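**Brinport opens orders for Vukik PC teardown kit**

Brinport has opened orders for Vukik, a kit that adds desktop computer dismantling to an existing robot arm. It is sold to repair shops and recyclers who strip towers for parts. Deliveries start in January. 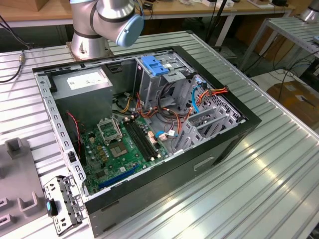
The base package covers software, a fixture tray and 11 stored routines for common case layouts. Buyers supply the arm and the table. List price is 3,506 euros, with training charged separately.

Nizar Dabbas, who leads the product at Brinport, said cables took up most of the development time. A SATA lead can sit differently in every case of the same model, so the routine takes a fresh view from the wrist before each approach. 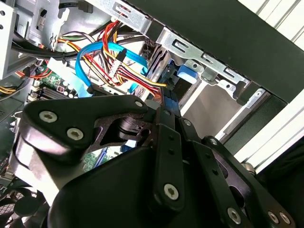 The grip force limit is set per part type and can be changed by the shop. If the limit is reached early, the arm backs out and asks for an operator. Pulling a lead by its wires is blocked by default - the setting can't be switched off.

Flokalau, a refurbishing firm, has had the kit on trial for 3 months and put 668 towers through it. Munther Nseir, its workshop manager, rated drive removal as dependable and memory removal as slow. He would like better handling of older cases with bent rails.
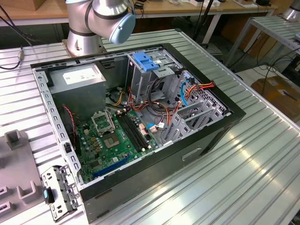

Does the kit need a particular make of arm?

Any six-axis arm with a supported controller will do. Brinport keeps the list of controllers on its website and adds to it with each software release.

Operators load the tower by hand, side panel off, and pick a routine from the screen. Changing from one case layout to another takes about a minute. Removed parts go to positions set during installation, and the log can be exported as a plain text file for stock records.
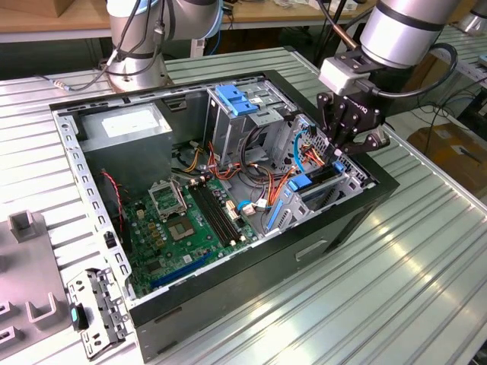
Can one operator look after two stations?

Brinport allows it where both stations run the same software version and each has its own stop button within reach. Rami Dabbas handles enquiries about multi-station licences.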